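# How Does a Car Know When to Change Gear?

If you have ever ridden a bicycle up a steep hill, you already know more about cars than you might think. Remember how your legs ached until you clicked into an easy gear, and then all at once the pedals spun round nicely, even though you were only crawling along? A car has just the same trouble. Its engine likes to spin at a comfortable speed, and the wheels want to turn slowly on hills and quickly on big, flat roads. Something has to sit in the middle and sort it all out, and that something is the gearbox.

Inside the gearbox are lots of toothed wheels called gears. When a small gear turns a big one, the big one goes round more slowly but pushes much harder. That is first gear, and it is what gets a heavy car moving from a standstill. When the gears are closer in size, the push is gentler and the car can go faster.

My old family car, a little green Dalgleish, had 5 gears for going forwards and one for going back. My mum changed them with a stick beside her knee, and I used to sit behind her and guess when she was going to do it. I listened to the engine, you see. It would hum higher and higher — mmmmMMMM — and then she would press the clutch pedal, move the stick, and the hum would drop down low again. (I was right nearly every time, and quite unbearable about it.)

There is a dial on the dashboard that shows how fast the engine is spinning. When our car was waiting at the lights it showed a little under 1,000, which means the engine was going round that many times every minute! Mum liked to change up soon after it passed 2,000.

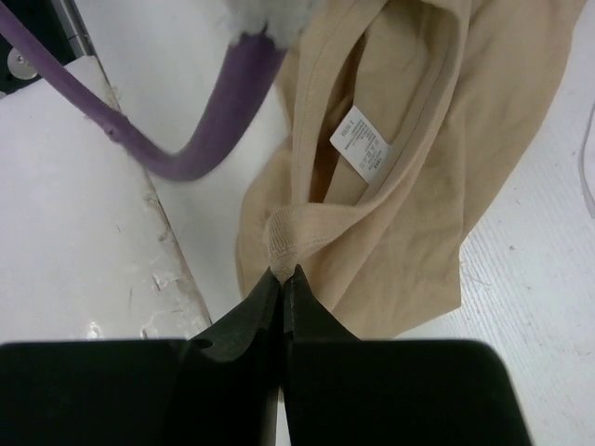
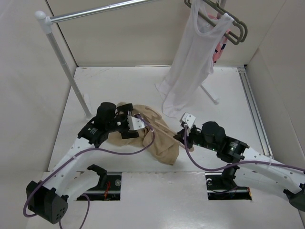 Now, what does the clutch pedal do? It lets go. The engine and the gearbox are joined by two round plates pressed tightly together, so that when one turns, the other has to turn as well. If you want to feel how that works, find a piece of cloth like the tan one in the pictures and pinch a bit of it between two fingers, the way the black gripper does. Ask a friend to tug the other end gently. While you squeeze, you and your friend are joined together, and when you open your fingers the cloth slides free. Pressing the clutch pedal is like opening your fingers, and lifting your foot is like squeezing again, slowly, so nobody gets a bump.

An automatic car does all of this by itself. It checks how fast the car is going and how hard the driver is pressing the accelerator, and then it picks a gear. Next time you are in the back seat, listen for the hum and see if you can tell when it changes.

*Written by Zainab Akinola*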